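6.3 Gripper stops before full close (fault code 83)

Applies to: Drelladus gripper on Mazurek wrist mount, real or simulated cell.

CAUTION: Keep hands out of the recess between the housing and the finger while the drive is powered. A stalled finger can move without notice when the fault is cleared.

Fault 83 is raised when the drive reports motor load but no finger travel. The log entry gives the cycle count at the time of the stall, for example "83 / cycle 3,489".

1. Press Hold on the Nuslow panel. Do not press Reset.
2. Switch the drive to Off and wait 13 seconds.
3. Open the wrist view. In a simulated cell, set the view close to the gripper so that the recess and the upper end of the finger can both be seen.

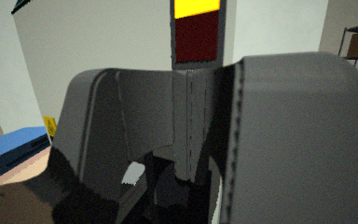 Grirkard Technical Documentation | May 17, 2019

4. Look for contact between the finger and the shell. In the rendered view the recess is nearly black; raise the light level before judging clearance.
5. On a real unit, remove any loose material with a plastic pick. Do not use metal tools.
6. Switch the drive to On, then press Reset.
7. Run three open and close cycles at low speed.

NOTE: Jagged or dashed lines along a housing edge in the rendered view can be a display effect. Do not record them as cracks unless they are also found on the real unit.

If fault 83 returns during step 7, switch the drive to Off and tag the gripper out of service. Do not raise the load limit to clear the fault. Save the log before removing the gripper; it is erased when the wrist connector is unplugged. Go to 6.4, Finger replacement.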